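Trenlow take three-shot lead into final day at Itbridge

Trenlow will start the last day of the inter-club foursomes at Itbridge three shots clear after a steady second round in strong crosswinds.

The overnight leaders went out late and dropped shots at the second and fifth holes, but played the closing nine in two under par. Davis, who share their course with the county's junior section, are second after the best round of the day. Võ, level with Trenlow at halfway in the first round, slipped to fourth after finding water at the long 11th.

That hole again caused the most trouble. The tee was moved back during the winter and the carry over the pond now plays into the prevailing wind. Several pairs chose to lay up short and accept a longer third shot. Trenlow did so in both rounds and made par each time.

Conditions were firmer than on the opening day. The greens were cut once in the morning and left alone after that, and most pairs found it hard to stop the ball near the hole on the front nine. Scoring became easier when the wind dropped in the middle of the afternoon.

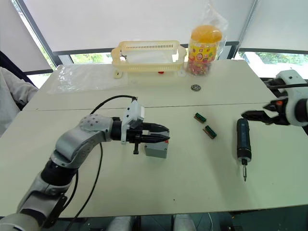 The black two-fingered gripper open around a small grey box.

Itbridge, the home side, missed the cut by a single shot. They needed a par at the last to go through, but their approach ran off the back of the green and they took three more to get down. The club last reached the final day two years ago, when it finished sixth.

The final round will be played over the same course on 14th August, with the first pairs out at eight in the morning and the leaders last to tee off. Trenlow will be drawn with Davis. If teams are level after the final hole, the title will be decided by a play-off over the 17th and 18th.

Organisers expect a crowd of 800, up from 450 at last year's final. Entry is free. Parking is in the field beside the practice ground, and spectators are asked to keep to the roped paths.

The winners go forward to the regional event in January. Entry forms for next year's foursomes will be sent to clubs in the same month.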